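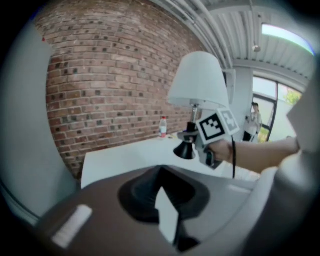

3.2 Der Schirm und der Raum

Bevor ich zu den Messwerten komme, muss ich kurz beim Lampenschirm bleiben, denn der hat mich mehr beschäftigt als alles andere im Projekt Plereo. In der Literatur zum Wohnlicht geht es meist um das Leuchtmittel, der Schirm läuft irgendwie nebenher mit. Dabei fasst man ihn ständig an! Man rückt ihn gerade, man nimmt ihn zum Abstauben herunter, man dreht ihn um und schaut hinein. Ich habe mich deshalb für eine schlichte Tischleuchte mit weißem Stoffschirm entschieden, der sich nach unten weitet, und dazu für einen weißen Tisch, damit möglichst wenig Farbe ins Spiel kommt.

Ganz neutral ist der Raum trotzdem nicht. Die Ziegelwand schluckt viel Licht, die weiß gestrichene Profildecke wirft es in Streifen zurück — das war mir bei der Planung schlicht entgangen. Abb. 2 zeigt die Ecke mit dem Kühlschrank, den ich als helle, glatte Vergleichsfläche zur Wand genommen habe.

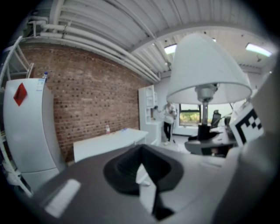
Abb. 2: Kühlschrank, Ziegelwand und Profildecke.

Vratislav Koubek wandte nach dem Lesen der ersten Fassung ein, ein Kühlschrank sei als Vergleichsfläche viel zu glänzend, eine matte Platte hätte es auch getan, und überhaupt solle ich den Abstand zur Wand sauberer angeben. Mit dem Abstand hat er recht, der steht jetzt im Anhang. Beim Kühlschrank bleibe ich stur: In echten Küchen steht nun mal einer, und mich interessiert, wie Stofflicht dort ankommt.

Bleibt die Frage, wie man den Schirm beim Abnehmen hält. Ich habe zwei Varianten verglichen, am unteren Rand gestützt und seitlich gefasst, 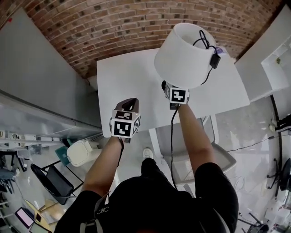
und bei beiden achte ich vor allem darauf, ob der Stoff Druckstellen bekommt. Gerade bei Weiß sieht man später jede Delle als Schatten (und ärgert sich jeden Abend darüber). Die seitliche Variante geht schneller von der Hand, das gebe ich zu, aber am Rand ist der Schirm einfach steifer. Die Werte für beide Varianten folgen in Abschnitt 3.3.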